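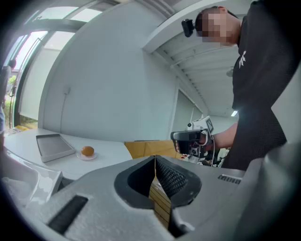
Jirden starts selling refillable shelf labels with NFC chips

Jirden, a maker of signs and labels for shops and workplaces, has begun selling a shelf label that can be read by holding a phone against it. The label, called Rindamus, went on sale in January and is meant for storerooms, tool rooms and small warehouses where printed labels go out of date quickly.

Each Rindamus label has two parts. The outer part is a rigid holder that is screwed or glued to the shelf edge. Inside it sits a paper strip with the name of the item in plain type, and behind the strip is a small NFC chip. The paper can be swapped when the shelf is used for something else. The chip stays where it is, and the record it points to is changed in a web browser.

The chip itself stores only a short address and a serial number. Everything else, such as the supplier, the reorder level and the date of the last stock check, is kept in an online list that the customer controls. A person without a login sees the item name and shelf number. A person with a login can edit the record on the spot.

"Most of our customers already had a spreadsheet," said Zeyu Luo, product manager at Jirden. "They wanted to stand in front of the shelf and get to the right row without typing anything. That was the whole request, and we tried not to add too much to it."

Customers can bring in an existing spreadsheet when they set up their account. Jirden matches each row to a serial number and ships the labels in shelf order, with the paper strips already printed. Shops that would sooner print their own strips can download a template that fits ordinary letter-size paper.

The first large order came from Bevton, a plumbing and heating supplier that has fitted 2454 labels in its main parts store. The work was done in the evenings over 3 weeks, one aisle at a time, so the counter could stay open. Bevton kept its old shelf numbers, and the earlier printed labels were left in place until each aisle had been checked.

Staff at the store found a few problems during the first aisle. Labels glued directly to bare steel shelving were hard to read, a known weakness of NFC chips near metal. Jirden replaced them with a version that has a thin spacer layer behind the chip, and that version is now the standard one. Some older phones also had to be held at the left end of the label to get a reading, so the holder now carries a small printed mark showing where to place the phone.

Rindamus labels are sold in packs of 100 and 300. The smaller pack comes in white only, while the larger one can be ordered in white, yellow or gray. Replacement paper strips are sold separately. The online list is included for the first year, and after that customers pay a yearly fee based on the number of active labels. Those who leave the service can save their list as a spreadsheet and point the chips to an address of their own.

The chips are not locked when they leave the factory. Jirden advises customers to lock them after setup, particularly in places open to the public — an unlocked chip can be rewritten by anyone with a suitable phone app. Locking is done from the account page and a phone, one label at a time, and cannot be undone. A locked label can still have its online record changed as often as needed.

A label for outdoor use is being tested. It has a sealed holder and a plastic strip in place of the paper one, and it is aimed at garden centers and lumber yards. Luo said the seal had held up well but that the plastic strip was still fading too fast in direct sun.

"We have a second ink on trial now," Luo said. "If the strip can't be read by eye, the chip doesn't help the person who left their phone in the truck."

No price or release date has been set for the outdoor label. Customers who want to try the indoor version can ask Jirden for a sample holder with one chip and a sheet of blank strips. Samples are set up with a test record that can be edited before an account is opened.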